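**Hendcombe, 30 July 2024** – The reality series *Rira* will come back for its second season in April, the producer Grulia has confirmed today. Applications are open from this morning.

In the new season 44 people will live together in the old school at Hendcombe. Every week they vote in secret, and the two players with the most votes must leave the house.
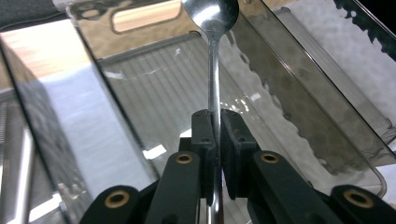
The first season received 2469 applications. "We were very happy with this number, and we read all of them," said Ibsa Teshome, series producer. "This time we look also for older players."

Minoru Ebihara stays as presenter. He will also lead *Fikre*, a new talk programme after each vote, with 500 seats for the public – tickets are free.

Applicants must be 18 or older. The form is on the Grulia website.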